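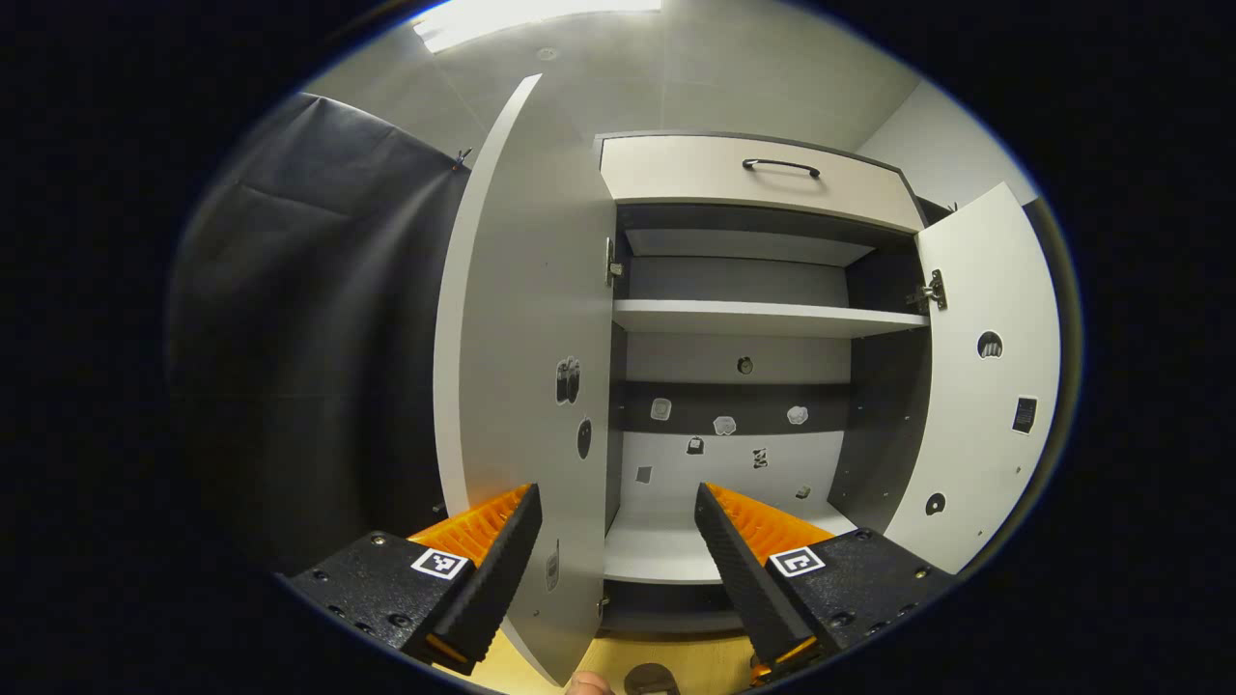

製品サポート > 収納家具 > Dundero ベースキャビネット > 設置・使用説明書 > 第3章

トップ 製品一覧 説明書 部品のご注文 お問い合わせ

この章の読了時間:3分

第3章 引き出し・棚板・扉の調整と日常の取り扱い

本章では、組み立てを終えたDunderoベースキャビネット(引き出し1段、両開き扉、棚付き)について、使用開始前の調整、収納時の注意および手入れの方法を説明します。本体の組み立ては第2章を参照してください。集合住宅、寮、研修施設等で複数台を管理する場合は、本章の写しを管理担当者に配付してください。

3.1 使用開始前の確認

1. キャビネットを水平な床面に設置します。床面に傾きがある場合は、付属の調整板を本体の四隅の下に差し込み、がたつきをなくしてください。
2. 両側の扉をいっぱいに開き、壁、カーテン、他の家具に触れないことを確認します。カーテンの近くに設置する場合は、生地が扉の蝶番側に入り込まない位置まで本体を離してください。
3. 引き出しを全開にし、途中で引っ掛かりがないことを確認します。
4. 棚板を軽く手で押さえ、浮きや傾きがないことを確認します。

注記:引き出しの取っ手は、前板の上端寄りに水平に取り付ける仕様です。中央に付け直すための下穴はありません。

3.2 扉の調整

扉の高さおよび左右のすき間は、蝶番の調整ねじで変更できます。調整は必ず扉を開いた状態で行ってください。

1. 扉の下端を片手で支えます。
2. 上側の蝶番の固定ねじを半回転ゆるめます。ねじを抜き取らないでください。
3. 扉を上下に動かし、左右の扉の上端をそろえます。
4. 固定ねじを締め、扉を閉じて中央のすき間を確認します。
5. すき間が上下で異なる場合は、下側の蝶番について手順2から4を繰り返します。

注意:電動工具は使用しないでください。ねじ穴が広がり、扉が脱落するおそれがあります。調整用の工具は、Collet六角・十字兼用ドライバーまたは同等の手工具を推奨します。

調整後も扉が自然に開く場合は、本体が前方に傾いている可能性があります。3.1の手順1に戻り、設置状態を確認してください。

3.3 収納の手順

1. 重い物は下の棚板に置きます。鍋、瓶類、予備の洗剤などがこれに当たります。
2. 上の棚板には、軽くて使用頻度の高い物を置きます。
3. 背面の横桟に物を掛けたり、立て掛けたりしないでください。横桟は背板の補強を目的とした部材であり、荷重を受ける構造ではありません。
4. 引き出しには、布巾、カトラリーなど高さの低い物を収納します。前板より上に出る物を入れると、引き出しが途中で止まることがあります。
5. 収納が終わったら、扉を静かに閉じ、内部の物が扉の裏面に当たらないことを確認します。

注意:扉に体重をかけたり、下の棚板を踏み台として使用したりしないでください。小さなお子様がいる場所では、別売のPramuvley転倒防止金具で本体を壁面に固定してください。金具の部品番号は376です。壁の材質によっては下地の補強が必要です。

3.4 シール類の取り扱い

扉の裏面および背板には、収納場所の目印としてシールを貼ることができます。複数の利用者が共用する場合、品目ごとに形や色を決めておくと、戻す場所を確認しやすくなります。

1. 貼り付け面を乾いた布で拭き、油分とほこりを取り除きます。
2. シールの位置を決め、中央から外側に向かって指で押さえます。
3. 蝶番の可動部および棚板の受け部分は避けてください。

はがす際は、ドライヤーの弱い温風を当てて粘着剤をやわらかくし、端からゆっくりめくります。金属製のへらは使用しないでください。濃色の背板に残った粘着剤は、白色の面に比べて拭き跡が目立ちます。清掃後に斜めから見て、残りがないかを確認してください。

注記:お客様が貼り付けたシールによる変色、表面材のはがれは保証の対象外です。

3.5 手入れ

1. 内部の物をすべて取り出します。引き出しの中身も別の場所に移してください。
2. 上の棚板、背板、下の棚板の順に、固く絞った布で拭きます。
3. 扉の裏面を拭き、蝶番は乾いた布でほこりだけを取り除きます。
4. 扉と引き出しを開けたまま、内部が完全に乾くまで待ちます。
5. 収納物を戻します。底の濡れた物は、拭いてから入れてください。

汚れが落ちない場合は、薄めた中性洗剤を使用し、その後必ず水拭きと乾拭きを行ってください。塩素系漂白剤、シンナー、研磨剤入りの洗剤は使用できません。

清掃中に木質系の床に水が垂れたときは、すぐに拭き取ってください。本体の下に水が回ると、底面の部材が膨らみ、扉の開閉に支障が出ます。

3.6 定期点検

年に1回、次の項目を点検してください。共用の施設では、毎年4月の備品点検に合わせて実施することを推奨します。

・取っ手の固定ねじにゆるみがないこと
・蝶番に変形、さびがないこと
・棚板にたわみ、割れがないこと
・引き出しの底板が溝から外れていないこと
・調整板が本体の下から抜けていないこと

異常を認めた場合は使用を中止し、部品を交換してください。交換部品は、Mitov部品センターへの注文書に本体背面の型番を記入して申し込みます。送料は税抜2,000円を超える注文について当社が負担します。

蝶番を交換するときは、左右を同時に交換してください。新旧の部品が混在すると、扉の高さがそろわなくなることがあります。取り付け後の調整は3.2に従ってください。廃棄の方法および保証規定は、第4章に記載しています。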